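Chapter 7
Clearing Dry Waste from Work Surfaces

Objectives
After studying this chapter, the reader should be able to:
distinguish dry waste from fines and from damp residue;
choose a dustpan to suit the waste and the surface;
position the pan and the receptacle before collection begins;
transfer collected waste without spillage;
record a clearing task in the form used in Part Two.

7.1 Introduction

Most of the waste produced at a desk, packing bench or classroom table is dry and loose. It consists of paper, card, trimmings, string and the torn ends of packaging. It carries little weight for its volume, does not stain, and moves easily when pushed or when air passes over it. Chapter 6 dealt with floors, where waste is gathered over a wide area and brought to a single point. On a raised surface the area is small, the worker stands close to the waste, and the main source of error is the edge. Anything pushed past the edge becomes a floor task and must be cleared a second time.

The procedures in this chapter assume a clear, level tabletop, one dustpan and one open wastebasket. Brushes are introduced in Section 7.5. Large items that can be picked up by hand without loss of time are not considered here, except where they are used in practice exercises.

7.2 Terms

Dry waste is any discarded solid that leaves no mark on the surface when moved. A wad is a sheet of paper crumpled into a roughly round mass. Fines are particles too small to be picked up singly, such as pencil shavings and eraser dust. The lip is the front edge of the dustpan, over which waste enters. The side walls are the raised parts that keep waste from leaving the pan sideways. The receptacle is the container that receives the contents of the pan; in this book it is a wastebasket unless stated otherwise.

Clearing is the removal of waste from a surface. Cleaning, which includes wiping and the use of liquids, is treated in Chapter 9. The two terms should not be used interchangeably in task records.

7.3 Equipment and Layout

A dustpan for tabletop use should be light enough to hold level in one hand. A wide scoop accepts wads without repeated alignment. The lip should meet the surface along its full width, and a pan with a warped lip should be withdrawn from use, as fines will pass beneath it. The handle should allow the pan to be tipped over the receptacle while the hand stays clear of the opening. A hole in the end of the handle permits storage on a hook, which keeps weight off the lip.

The wastebasket is chosen by the width of its opening in relation to the width of the pan. An opening narrower than the scoop can still be used, but the pan must then be emptied from one corner. Containers that taper toward the base are easily nested for storage. They are also less stable than straight-sided containers of the same height, and a light one can be knocked over by contact with the pan. 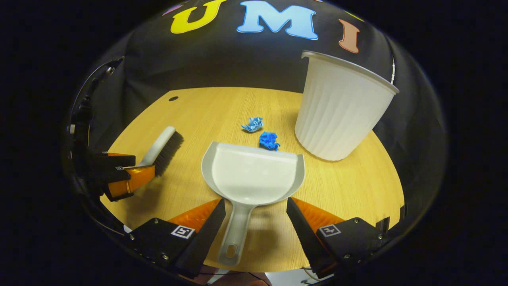

Figure 7.1 Dustpan, two paper wads and ribbed wastebasket on a wooden tabletop.

Three positions are defined for the receptacle. In the side position it stands on the work surface, to the left or right of the waste. In the floor position it stands below the edge nearest the worker. In the remote position it is placed beyond arm's reach and the filled pan must be carried to it. The side position gives the shortest transfer and is used in all exercises up to 7.12. Its disadvantage is that the receptacle occupies part of the surface being cleared, and the area beneath it must be checked once it has been moved.

The pan is set down with the scoop toward the waste. Wads should be approached singly where they lie apart. A wad resting against the pan is not considered collected until its full base is inside the side walls.

7.4 Transfer

Transfer has four stages: loading, lifting, travel and discharge. During loading the lip remains in contact with the surface. During lifting the lip is raised slightly before the rest of the pan, so that the load settles toward the back. The pan is kept in this attitude throughout travel. At discharge it is brought over the opening and tipped forward until the load slides out.

Wads roll and fines slide. A load that contains both should be discharged slowly, as a rolling wad will strike the rim and may carry fines over the outside of the container. Where the load is mixed, many sites require the wads to be removed first.

The Climonville bench trials, conducted in a packing room over one working season, recorded 2156 transfers. The receptacle was in the side position for 850 of these and in the floor position for 630. The remainder were remote. Spillage in the remote position occurred mainly during travel, and in the floor position mainly at discharge. The full tables are given in Appendix C. The Dornen method, in which the receptacle is tilted toward the pan at discharge, was not tested at Climonville and is described separately in Section 7.8.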